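Wanted: part-time monitor and display reviewer (freelance, work from home)

Hi, I'm Carolina Antunes and I run Stakar, a small site that reviews computer monitors, a few TVs, and the occasional projector when one lands on my doorstep. I've been writing nearly all of it myself and I can't keep up anymore. There are six boxed screens in my hallway right now and my neighbors have started asking if I'm opening a store. So I'm looking for one person to join me, starting in June.

What you'd be doing

Mostly, living with monitors. I send you one, you use it as your everyday screen for at least two weeks, you run our set of measurements on it, and then you write it up. I want to know how it looks in a bright room at noon and in a dark one at midnight, whether the stand wobbles when you type, whether the menu buttons make you want to throw it out the window. Panel type, contrast, color coverage, input lag, all of that goes in the table at the end. The review itself should sound like you telling a friend if they ought to buy the thing.

A normal month is two full reviews and one shorter piece (a buying guide update, a how-to, a reader question that got out of hand). Full reviews run long on our site, usually close to 2000 words, and I do edit. I'm friendly about it, but I do edit!

We also cover laptops' built-in screens now and then, and I'd love somebody who cares about ultrawides, because I really don't have the desk for them.

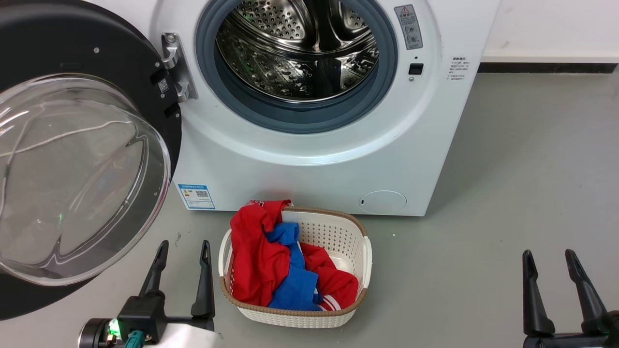
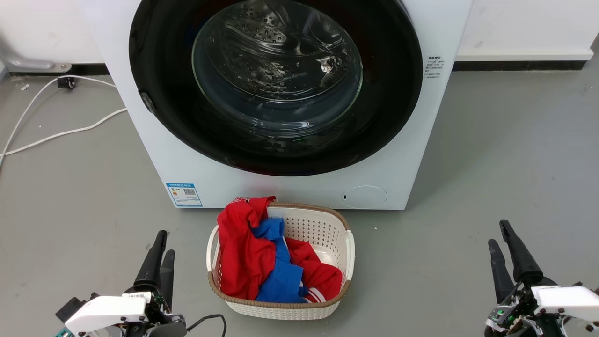 What you need

You should already know why two monitors with the same spec sheet can look completely different side by side. If you have opinions about matte coatings, or you've returned a panel over backlight bleed and been right about it, we'll get along. You don't need a journalism background. My favorite reviewer I ever worked with came from a print shop and had never published a word before.

You'll need a PC that can push a 4K signal at a decent refresh rate, a desk with room for two screens at once, and a room you can make properly dark. I supply the colorimeter and the lag tester, plus the Kudeck software license we use for logging results. If you've never used Kudeck, don't worry, it's ugly but you'll have it figured out in an afternoon.

You also need to be home for deliveries. Some of these boxes are big, and the return courier will not leave them with the cat.

US addresses only for this one, sorry — shipping a 49-inch screen overseas and back ate my whole budget once and I'm not doing it again.

The money part

I pay $200 per full review and half that for the shorter pieces, within 24 hours of the piece going live. Shipping both ways is on me. You don't keep the monitors (I don't either, they go back to the manufacturer or the store), and you can't accept gifts or paid trips from any brand you write about. We buy about half of what we test and borrow the rest, and every review says which it was. No manufacturer sees a review before our readers do. I had one company, a couple of years back, ask very sweetly if I'd bump a score up before a sale weekend. I said no and they stopped sending me screens, so now I buy theirs.

How to apply

Please don't send me a resume, or at least don't send only a resume. What I'd like is a short review, 500 words or so, of whatever screen you're reading this on. Old, cheap, cracked in one corner, I don't mind. Tell me what it's good at and what bugs you. Add a few lines about yourself, what's on your desk, and which hours you're usually around.

Put "Whitcombe" in the subject line (it's the street my office is on, and it helps me fish your email out of the press releases). The address is on the contact page. I read applications every Monday and I answer all of them, even if it takes me a week or two.

If I like your sample, we'll have a video call, and then I'll send you a Sundum 27-inch for a paid trial review at the full rate. You get paid for the trial whether or not we carry on after it.

Questions are fine too. Just write and ask, I'm usually at my desk until six, surrounded by cardboard.

Carolina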